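Print this page
E-mail this page to a friend

Does co-training on other people's demos really help a cheap arm, or did I just get lucky?

Posted by Selamawit Mekonnen, 30th July

Hi all, long-time reader, first proper post, and it's a long one, sorry in advance!

I've been building a low-cost arm at home with printed parts and hobby servos, and since December I've been trying to reproduce a result from a workshop paper my old supervisor sent me. The claim is pretty simple. You take a policy that's been trained only on your own teleoperated demonstrations, then you train a second one on your demos mixed with a big pile of demos recorded on somebody else's arms, and the mixed one is supposed to do better on YOUR table, even though the other arms have different lengths and different grippers and none of the same objects. I thought that sounded like rubbish, to be fair, so naturally I had to try it.

My own set is 221 demos. The task is picking wrapped lollies and gummies out of one dish and dropping them in another, which I chose as they're cheap and a horrible mixture of shapes (and I can eat the failures, well, the wrapped ones anyway). The outside set is called Duvitz, it's 1,689 episodes, mostly blocks and cups and a fair bit of drawer opening. I'm using the Grutley training scripts with the default settings, except I dropped the learning rate a bit when the mixed run kept wobbling.

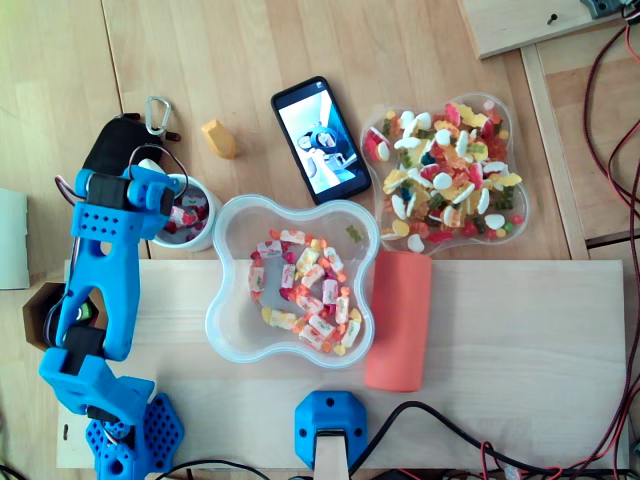
So the mixed policy is clearly better at the approach. The solo one would come in high, dither over the dish, drift sideways and then close on nothing. The mixed one comes down with some confidence and usually ends up somewhere sensible. Where it's no better at all, and maybe a touch worse, is the last centimetre. It closes too early on anything soft and too late on anything in a twisty wrapper. I don't know if that's the co-training or just my gripper being my gripper.

What's bugging me is this. I trained each policy once. One seed each. My partner (who is a statistician and unbearable about it) says I haven't shown anything, I've only compared two lucky dips. But each run ties up my computer for ages, so before I burn another fortnight I'd like to know from people who've done this: is the improvement in the approach what you'd expect, or am I fooling myself? And is there a sensible way to weight the two sets? At the moment I just tipped them all in together, so my own demos are badly outnumbered.

One more thing in case it matters. I move the dishes between trials, but by hand and by feel, so I can't promise both policies got the same layouts.

Thanks heaps!

Posted by Lino Ferri

Your partner's right I'm afraid. One seed is nothing. Run more seeds.

Also have you tried a better gripper? I swapped mine for the Zekex fingers and never looked back. Way softer. I don't do the learning stuff myself, mine's scripted, but it picks up everything I throw at it.

Posted by Barbara Czarnecka

Hi Selamawit, welcome! Don't be put off by the "one seed is nothing" business. It's true as far as it goes, but there's plenty you can fix before you go anywhere near more training.

I did nearly the same experiment last year with a different arm, and I saw the same pattern you're describing, so my guess is you're looking at something real. Approach motion is the part that carries over between arms. Reach towards the thing, slow down, come in from above, all of that looks pretty alike on any tabletop robot if your actions are end-effector moves. If you're feeding it raw joint angles then I'd be a lot more suspicious, because the other arms' joint angles mean nothing on yours. You didn't say which! Please check, it's the first thing I'd want to know.

The last bit, the grasp, mostly doesn't carry over. Duvitz is full of hard things with flat sides. If most of what the policy has seen is blocks, it'll close as though everything's a block, and a gummy squashes and a wrapper slides. So "better approach, same or worse grasp" is just what I'd have bet on, and I'd write it up that way instead of lumping it all together as one success rate. Score the trials in two stages: did the fingers end up around the target, and did the lolly make it to the other dish. You can do that tonight with the two policies you've already got.

On layouts, this is the bit I'd be strictest about. Moving the dishes by feel is how I fooled myself the first time round. I was putting them in slightly kinder spots for the policy I liked, without meaning to at all. What worked for me was masking tape on the table with 8 marked positions, and a shuffled list I'd printed out beforehand, and both policies got every position on the list. Even better, get someone else to start the policy so you don't know which one is running. Your unbearable statistician sounds perfect for the job.

Weighting: tipping them all in together is what the default does and I don't love it. I sample half of each batch from my own demos and half from the outside set, whatever the sizes are. That fixed most of my early-closing trouble. The other thing people do is train on the mixture and then finish with a short run on just their own demos. It helped a bit for me, but if you overdo it you lose the nice approach and you're back to dithering.

As for seeds, if you can only afford 2 more runs, I'd do one more of each, with the tape and the half-and-half batches sorted out first. If the gap in the approach stage shows up again I'd believe it. I wouldn't put a number on how big it is, though.

Oh, and log your camera position! I bumped mine once between the solo evaluation and the mixed one and spent a week admiring an effect that was mostly the bump.

Posted by Sinan Altıntaş

Agree with nearly all of Barbara's post, I'd only argue about the batches. Half and half was too much of my own data when I had a small set, it memorised my favourite layouts and fell over when I moved anything. I ended up nearer a third of my own. Depends how varied your demos are, I suppose. If you recorded most of them in one sitting with the dishes in one spot, go lower.

There's another control you might like that hardly takes any thinking. Train the mixed policy with the outside demos' camera images shuffled so they don't match the actions. If that still beats your solo policy, then the help isn't coming from what the other arms saw and did together, and it might just be acting like noise that stops the thing overfitting. I ran that one for a drawer task on my Alvarado arm and the gain mostly vanished, which made me a lot happier about the real result. I haven't tried it with soft objects so I'd be keen to hear.

And check your servos get a rest between evaluations. My elbow one sags when it's been going all arvo, and whichever policy goes second cops the blame. Alternate them trial by trial and you don't have to worry about it.

Print this page
E-mail this page to a friend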